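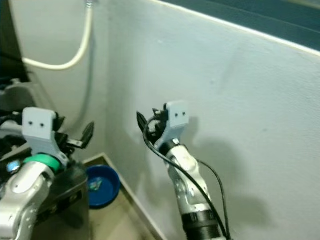 Sirkell, March 3, 2018

Minutes of the Cookbook Group, as scribbled by me, Oanh, on the back of a soup recipe and typed up the same night.

Present: Ysaline Gaillard, Ánh Trương, Quyên Âu and me. Kiều La sent her apologies and a tin of sesame cookies, so she was sort of present too!

Last minutes. Read and agreed, except that Ysaline wants it on record that she never offered to type the whole dessert chapter. She offered to type the cakes. I've fixed it.

Money. We have $3,403 in the account, and that's after paying Madico for the paper samples. Ánh had their new price for the spiral binding, and we all liked it better than the glued one (my glued cookbooks fall open at one page and then fall apart). Agreed to order 200 copies. Quyên asked if we could go higher and we said let's sell these first.

Recipes. 25 are tested and typed. Still missing: Kiều's fish in caramel sauce, which I have eaten many times and never once seen written down, and the Dönmez bakery's flatbread. Ánh will stop in at the bakery and ask again, nicely. We went back and forth for ages on cups or grams and ended up with both, cups first. Quyên's pickled mustard greens need a second test – my jar was far too salty, though I may have used the wrong spoon. 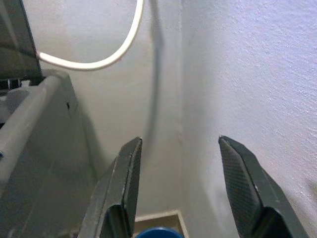
Bare wall behind two dark gray gripper fingers.

Cover. Ysaline brought sketches, a blue one with a ladle and a yellow one with limes. Limes won, three votes to one. I was the one. Title is still open, so please stop calling it "the binder."

Launch. We're aiming for August at Guvitz Hall, with tasting plates. Quyên will call about the date and find out if we can use the stove there or have to bring everything hot from home.

Any other business. Ánh has my big colander. I'd like it back.

To do before next time:
Ánh – bakery, order with Madico, colander
Quyên – hall, mustard greens
Ysaline – cakes, final limes
Kiều – fish, please, with amounts
Me – proofreading the soups

We stopped when the cookies ran out. Next meeting is at Quyên's.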